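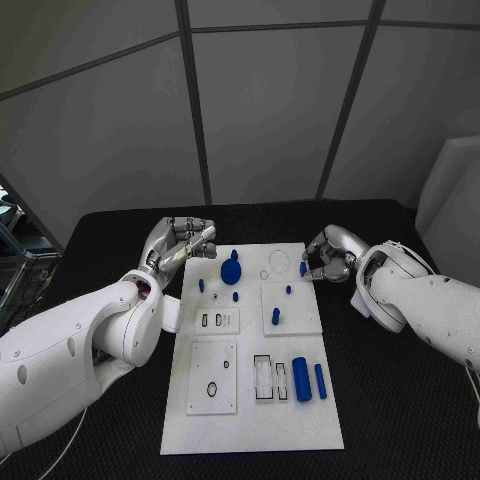

Blue peg, right-hand corner of the board.

Quick one tonight, order closes at 11 and I still have two baskets to put in. Cundix moved the cutoff again. It used to be midnight, which I liked, I do my best adding up when the house is quiet.

So - the fall catalog. It came! The hand creams are back in the small tubes, thank goodness. I've had customers asking since 2024 when they went to the big pump bottle that doesn't fit in anybody's purse. Fig is gone. Pear is staying. There's a new one called Linen Morning and I'm not sure about it yet, smells like my aunt's hall closet, but I put some on before bed and kind of liked it by the time I woke up. Lip balms went up a little. Not enough to complain.

Also the sample packs come in a flat envelope now insted of the box. Easier to mail. Uglier to hand out. I've been tying them with ribbon from the Cedeo bag I bought last Christmas, the one I thought I'd never get to the end of. Still not at the end of it.

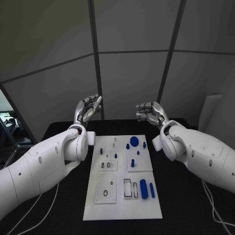

Page last changed: September, 9:40 pm

Okay, the Pristham fair. I got the table! Same room as last time, the long one at Mofokeng Hall with the bad outlet. Table fee is $50 and you bring your own cloth. I'm sharing with my sister in law again, she's doing her soaps on the left half, me on the right, and we take turns getting coffee. Last spring I sold out of foot balm before lunch and then stood there all afternoon with a big pile of eye cream. So this time more foot balm, less eye cream. Writing it here so I remember.

Things I keep forgetting: tissues, change in ones, the little mirror, a pen that works, a second pen. Tape!! Order forms too, and a clipboard for people who want to write standing up.

If you're a regular and want me to hold something for you, message me before I pack the car. Please don't ask at the table, I loose track.

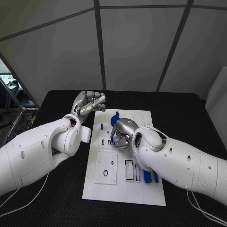 My display needs help, I know it does. Last time I had the catalogs fanned out and the testers in three different bowls and a plant, and people looked at it and kept walking. I want it plainer. All the testers together on one flat thing. The white board on the black table up there, with the small blue and white parts on it, is pretty much the look - dark cloth, white tray, and the blue tubes would really show up. I have a black cloth somewhere. The tray I'd have to buy, or paint the old one if there's time, and there's around a day's drying on that paint so I'd have to start tomorrow.

Lid came off a tester in my bag again, by the way. Pear. Everything is pear.

Right, orders. Forty minutes left. Will post the table number when they send it.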